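Hurkia paddlers finish river trip a day early

The Zurkari canoe club has completed its fall trip down the Hurkia, covering 37 miles with one night in camp at Nisent. 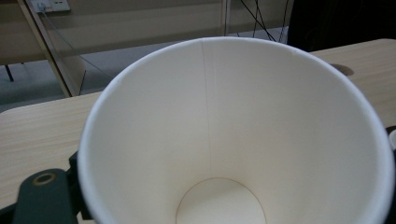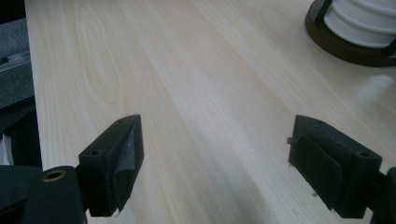
High water after the October rain carried the boats past the Tilahun rapids by noon, and the planned second camp was dropped. Gusts of up to 40 miles an hour kept everyone close to the east bank. Coffee in plain white paper cups was served at the landing, where the club also took entries for the spring race. Last spring's race drew 357 paddlers. Entries close Wednesday.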